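Painting a town I have never set foot in
February, by Adhiambo Kaijage

Two evenings in a row at the easel now, and I think I finally have the bones of the Burkton picture.

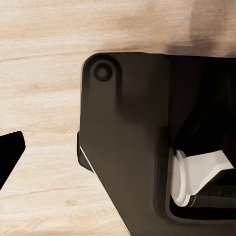 Pendo Tanui wrote under my last entry that I should quit fussing over the courthouse and paint the alley behind it, where the light comes in sideways and there's a blue door she'd steal if she could. She walked through there once on a trip with her sister and says the courthouse is the least interesting thing in town. Well! I had already spent a whole evening on the courthouse columns, so you can imagine how I took that. I sulked through one cup of tea and then went looking for the alley.

And she's right, it's lovely. I clicked up and down it on the street view map for so long that my toast went cold. The building on the left dates from 1880 (there's a date stone over the side entrance, you have to tilt way up to find it) and the brick has gone that soft orange-pink I can never mix. I tried burnt sienna with a little rose and it came out like canned salmon. Then I tried it with yellow ochre underneath and let that dry first, and that got me much closer. Writing it down so I don't forget again: ochre first, WAIT, then the rose.

The paper is the Koritz block I've been saving, the heavy 300 one, and it takes a lot of scrubbing before it complains. I scrubbed the whole sky out twice. The third sky is just plain water with a touch of gray at the top and I'm leaving it alone, even though there's a bloom in the corner shaped like a potato.

What I still can't get is the shadow across the pavement. On the map it's almost black, but when I paint it that dark the whole alley turns into a cave. Pendo thinks it should lean purple. I think it should lean green, on account of the ivy, so tomorrow I'll cut a scrap in two and try both.

I did order a new brush from Closico, a long skinny rigger for the power lines, and with shipping it was nearly the price of a decent lunch. The old one splits into two hairs at the tip, so every wire I paint comes out as a pair. Kind of pretty, but wrong.

The group show at the Osagie is still taking small pieces, 50 dollars a wall spot, and I keep opening the form and closing it again. If the door comes out blue enough I'll send it in. My sketchbook is at page 242, by the way, and the glue in the spine is giving up, so there are loose Burkton chimneys all over the kitchen.

Bed. My neck hurts.

Last updated in February, 11:40 pm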